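Review: Notex 2 episode tooling for hand-held gripper data

Posted 2020-01-22 by Gudrun Boström

I have been using Notex since the first public build and moved to version 2 in April last year. This review covers the desktop program and the command line tools that come with it. I paid for my own licence (349 euros for one seat, with a year of updates). I did not test the cloud option.

What it does

Notex takes the video and motion log from a hand-held gripper, lines them up in time, works out the path of the gripper through the room and writes out episodes you can train a policy on. It also has a viewer for checking the episodes and throwing out the bad ones. It does not do any training itself. If you want that you need something else, and it exports to the usual array formats without fuss.

Installation

The installer worked first time on my Linux machine. On the Windows laptop it wanted a newer graphics driver and said so in a clear message. The licence is tied to one computer, and moving it means writing to support. Mine was moved the next morning.

The manual is a single long PDF. It is well written up to the chapter on calibration, where it starts referring to menu items that were renamed after version 1. "Lens model" is now under "Rig", not "Camera". Saeed Dehghan has posted a corrected list on the user forum and I would print that before starting.

Time alignment

Very good. You no longer have to tap the gripper on the table at the start of each take. The program compares the turning motion in the video with the motion log and finds the offset on its own. In a batch of 60 takes it asked me to check two by hand, and both had a damaged log file.

Path tracking

Better than version 1, but this is still the part that will cost you time. Indoors with plenty of fixed detail it holds on well. Against a bare wall it drifts, and if you swing round quickly it can lose its place and start a new map halfway through an episode. Version 1 did this without telling you. Version 2 puts a yellow bar on the timeline, and you can cut there or ask it to try joining the two maps. The join worked for me more often than it failed.

Processing is slow. A session that took me 14 minutes to record took 13 minutes to map with the graphics card on, and I gave up waiting with it off. You can queue sessions overnight. The queue does not survive a restart, so turn off automatic updates first.

Finger width

The program reads how far apart the fingers are from the video. You draw a box on each finger once, with the gripper open and again with it closed, and it follows them from there. Strongly coloured pads help a lot. I had trouble with plain grey ones, where the width reading jumped about whenever the background was also grey.

The episode viewer

I spend most of my time in this part and it is well thought out. The video is large, the path is drawn in a small panel to the side and the finger width runs along the bottom. Keys J and K step between episodes, X rejects. You can add a free text note, and the notes go out with the export. Version 1 dropped them.

It keeps the full fisheye view by default. There is a flattened view too, but I leave it off, as it throws away the sides of the room and those are often what the tracker is holding on to.

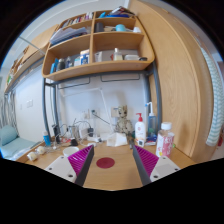 Fisheye view over my desk, with the red sticker in the gap between the fingers.

A round sticker like that can be set as the target in the "Goal" tab. You click it in one image and the program works out its position on the mapped surface, then lists the distance from the gripper for every step. It is a small feature, but it saved me writing a script. It only accepts one target per session, which is a pity.

Command line tools

Everything except the Goal tab can be run from the command line. Error messages are short and mostly useful. Despina Rusu's wrapper scripts are worth having if you process many sessions with the same settings.

Good points
Automatic time alignment
Clear warning when tracking is lost
Quick viewer with sensible keys
Notes kept in the export

Bad points
Slow mapping, very slow without a graphics card
Manual is out of date from calibration onwards
Queue is lost on restart
One target per session

Would I buy it again? Yes, for the alignment and the viewer. If you already have a mapping set-up you trust, the free Fetodlow viewer may be enough, though it has no way of marking a lost track. I will update this page when the 2.1 release comes out.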